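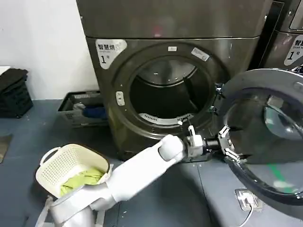
Call for Participants: Pipe Tobacco Storage and Ageing Study

Petrauskas Tobacco Archive, Plimwood
Posted January 15, 2018

The Petrauskas Tobacco Archive invites applications from adult pipe smokers to take part in a study of how blended pipe tobacco changes in flavour and aroma during long storage. The study is conducted jointly with Broritz Blending House, which has supplied tins from 7 production years.

Background

The Archive holds 1240 sealed tins and jars, most of them Virginia and Virginia-Perique blends. Written tasting records exist for fewer than 400 of these. Participants will help to extend the record using a common vocabulary and scoring sheet.

What is involved

Participants will attend evaluation sessions at the Idesska Building, Plimwood, beginning in March. At each session they will assess unlit samples for colour, moisture and tin aroma, and then smoke a measured bowl in the ventilated tasting room. Scoring sheets are completed individually and without discussion. Clay pipes are provided and are not shared between participants.

Eligibility

Applicants must be at least 25 years of age and must have smoked a pipe regularly for five years or more. The study is not open to non-smokers, to former smokers, or to persons who are pregnant or have been advised by a physician to stop smoking. Employees of tobacco retailers may apply but must declare their employer. Smoking carries serious health risks, and all participants will be asked to sign an acknowledgement to that effect.

Honorarium

An honorarium of $400 is paid on completion of the full program. Partial attendance is reimbursed for travel only.

How to apply

Applications should be made in writing to the Study Office, Petrauskas Tobacco Archive, Plimwood, and should include a short statement of smoking history and blends commonly smoked. Proof of age will be required at the first session. Only applicants selected for the study will be contacted.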